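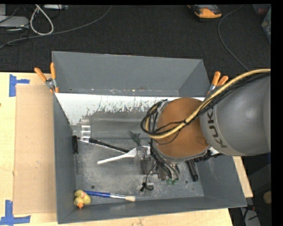 Attachment 1: gray metal bin on the tabletop

Support > Events > Donations and Ticketing > Ticket 327

Subject: Donate page double charging, famine relief concert (Danport)
Opened by: Aurora Ramalho
Assigned: Shabani Kaijage
Status: Waiting on bank

February 19, 2026
Aurora: Text-to-give went up on the big screen during the second band. 28 people have emailed saying they were charged twice. Need this fixed before the repeat stream tonight pls

Shabani: Looking. Is it card or phone bill?

Aurora: Card only I think. All through Stergate.

Shabani: Confirmed, 362 duplicate payments in the Stergate export. Same amount, same card, seconds apart. Button stays live after first tap. Page was slow so people tapped again.

Tried:
- cleared page cache, no change
- switched off the Zeng plugin, totals stopped updating, put it back
- greyed out button on tap. works on my phone, not on Herman's older one

Herman Simanjuntak: Still not working here. Two receipts for one $5 gift.

Shabani: Try now. Added a check on the server side, second request gets thrown out.

Herman: One receipt. Good.

Aurora: And the refunds? Hafiz wants the total corrected before he reads it out on stream, its over by a fair bit

Shabani: Sent first 100 as a batch. Rest queued, bank has to release them. Use the Stergate net figure, not teh banner.

Aurora: ok telling Hafiz. Leave open till March statement please

Back to top | Contact support | © Gukia Events Help Desk

We use cookies to keep you signed in. Accept / Manage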